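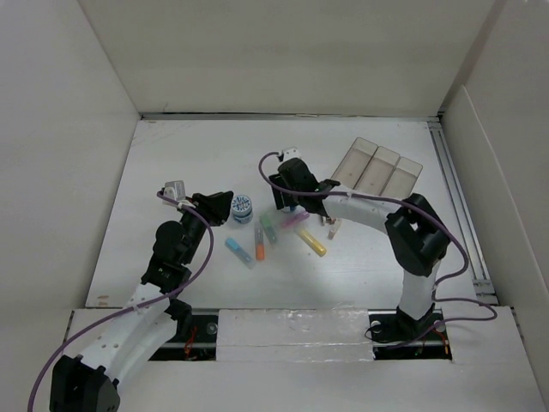 **Incident Response Analyst, Clenham office. Posting 2506**

Most security job ads promise that you will "defend the front line." We have read a lot of those and we don't believe them. Much of this job is reading logs, calling people who don't want to be called, and working out whether a strange login from overseas is an attack or an accountant on vacation. It is usually the accountant.

Grokis handles break-ins and suspected break-ins for small public bodies: school districts, water utilities, county offices. We have 15 people on staff and 200 client sites, and yes, we know how that sounds. Hiring for this role is part of fixing it. It won't fix all of it.

**What you would do**

- Take first calls from clients and decide what is urgent
- Collect and read mail, firewall and sign-in records
- Write reports a town manager can follow without a glossary
- Push back when somebody wants to blame a foreign government before the evidence is in

That last one comes up more than you'd think. In January we closed a case that the client had already described to the local paper as a state attack. It was a reused password. We would like to hire someone who is slow to name a culprit and comfortable saying "we don't know yet" to a room that wants a headline.
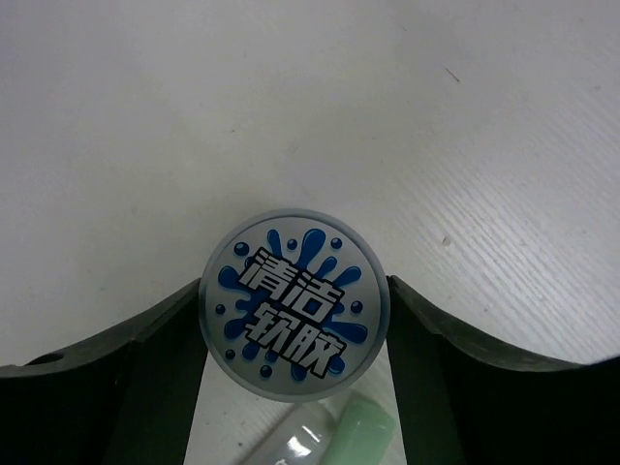

We ask for 2 years of hands-on work in incident response, system administration or something close to it. Certificates are fine, but we don't give them much weight. If you have a long row of them and have never had to rebuild a mail server, expect questions.

You will use Homum, our in-house case tracker. It is slow and the search is poor. A replacement has been promised before, so please don't take the job counting on it.

**Pay and hours**

The pay range goes to every applicant before the first interview, in writing. There is an on-call rotation, and on-call time is paid whether or not the phone rings. Some travel to client sites is required, and now and then a week with our sister team in Skála.

**How to apply**

Send a resume and one page about an incident where your first guess was wrong. No cover letter. We don't use automated screening, having tested a few products and thought little of them. Two analysts read everything that comes in, so replies can take a while.

Applications close 5/17/26. If the role is still open after that, we'll change this page and say so.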